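Teaching Pinby to Tidy: A Gallery From Our First 1,262 Tries

4 min read

July 23, 2023

Hi all! A bunch of you asked what I've been doing with my evenings since I stopped posting about the garden, so I finally put a page together. The short version is that I'm collecting examples for a learning system called Pinby, a picking-and-placing project I started last October with way too much optimism and one very patient gripper.

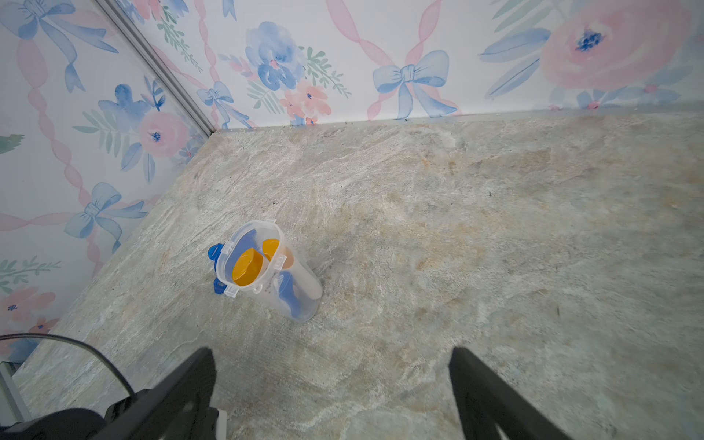 The way it works is pretty simple, even if it eats up a whole night. I steer the arm through a small job, start to finish, and everything the wrist camera sees gets saved along with every move I made. That's one example. Then I change something and go again. Pinby's model (I call it Feston, after the street I grew up on) trains on the whole pile and tries to work out what I would've done next.

My first goal was 600 examples. I blew past that in the spring and got greedy, so the new goal was 1,000, and now we're at 1,262 and I still don't feel done!

A few notes from the pile, for those of you who are into this stuff:

Clear plastic is hard. A see-through box takes on the colors of whatever is in it and whatever is under it, and Feston used to aim for the stuff inside and ignore the walls completely. Bright blue latches like the ones on this box give it something solid to look at. I wish I'd started with boxes like that, but I started with plain ones and lost most of a month.

Tilted is a whole different job from flat. In my early batches every container sat nice and level, and the model learned exactly that and nothing else. One tipped box and it froze up. Now I tip things on purpose, every which way, and I keep those runs even when my driving is ugly.

Busy walls, busy floor. The flowers and bows are my favorite part of the setup, and yes, I picked the wallpaper myself. After a long stretch on a plain white background (the Watkins set, if you read my old notes), Feston got thrown by the least little pattern. Roses and ribbons have been good for it.

I throw out bad runs, but fewer than I used to. If I miss a grab and then fix it, that one stays in. Only 8 got tossed from the latest batch, mostly for me bumping the controls with my elbow while reaching for coffee.

Next up is the Paretti set, which is all soft things: socks, dish towels, a floppy hat. I'm nervous about the hat. I'll add those pictures to this page once I've got enough runs to be worth showing, and if you've got ideas for squishy objects I should try, leave them in the comments!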